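Cahier d'atelier — cuisine et mobilier
Mercredi 23 janvier
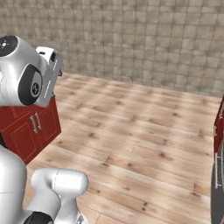 Essais de teinte, meubles bas rouges

Repris la série laissée en plan avant les fêtes. Le client veut un rouge profond pour les meubles bas, portes à panneaux en retrait. Le premier échantillon tirait sur la brique, le deuxième sur le rose dès qu'on le sortait sous les néons. Refait la base avec la pâte Laler, un peu plus de noir, et une pointe de violet au lieu du brun. Nettement mieux sur le hêtre. Sur le MDF ça reste plat, il faudra sans doute une couche de fond grise avant.

Applications du jour :
Plaquette A — fond blanc, deux couches de rouge, vernis mat. Trop clair, on voit le fond aux arêtes.
Plaquette B — fond gris, deux couches de rouge, vernis mat. Bonne profondeur, bonne tenue aux arêtes.
Plaquette C — fond gris, deux couches de rouge, vernis satiné. Même teinte que B mais le satiné marque les reprises de ponçage.
Plaquette D — fond gris, rouge allongé à l'eau. Coulures dans les moulures, à ne pas refaire.

Je pars sur B. Garder C au mur pour comparer quand le vernis aura durci.

Ponçage entre couches

Le grain 240 laisse des traces dans les angles des panneaux. Passé à la main avec une cale en liège taillée en biseau, c'est plus long mais propre. Ne plus utiliser l'éponge abrasive du tiroir du bas, elle est encrassée et elle raye. Dépoussiérer à l'aspirateur puis au chiffon à peine humide, laisser sécher portes fermées. Ce matin quelqu'un avait laissé le rideau ouvert côté cour et il y avait des poussières prises dans la première couche de A.

Filets

Question toujours ouverte pour le filet du cadre. J'ai essayé un rouge un ton au-dessus, au pinceau à réchampir. L'effet est discret et ça souligne bien le panneau. Le problème est la régularité : sur les traverses ça va, sur les montants la main dévie vers le bas. Essayer avec la règle à talon, ou masquer au ruban fin. Le ruban Pendudden arrache le vernis s'il reste plus d'une nuit, donc l'enlever le soir même.

Caissons

Largeur 800 pour le meuble sous évier, 700 pour celui du retour. J'avais noté l'inverse sur la fiche de débit, corrigé au stylo — vérifier que la copie à la scie est bonne aussi. Fonds en 6 mm, rainurés. Il reste 2 panneaux entiers dans le rack, ça passe si on débite les étagères dans les chutes de la commande Khương.

Un des côtés a pris un coup au déchargement, angle arrière bas. Il sera contre le mur, je le rebouche et je le garde.

Charnières

Les charnières reçues ne sont pas celles commandées : bras coudé au lieu de bras droit. Bon de retour préparé, carton sur l'étagère de l'entrée, à remettre à Postico au prochain passage. En attendant ne rien percer sur les portes. Le gabarit de perçage est réglé pour l'ancien modèle, il faudra refaire un essai sur chute avant d'attaquer les portes définitives.

Stock

Vernis mat : un bidon entamé, un neuf.
Fond gris : à commander, le pot ouvert a une peau épaisse et j'en perds un tiers en filtrant.
Cales en liège : en refaire.
Le pinceau à réchampir large perd ses poils, le garder pour la colle.

À faire demain

Deuxième couche de fond sur les faces intérieures, avant tout le reste.
Rappeler le client pour la couleur des plinthes (même rouge ou noir, il hésitait déjà en juillet).
Nettoyer le filtre de la cabine.
Affûter le ciseau de 12, il écrase le fil dans les rainures.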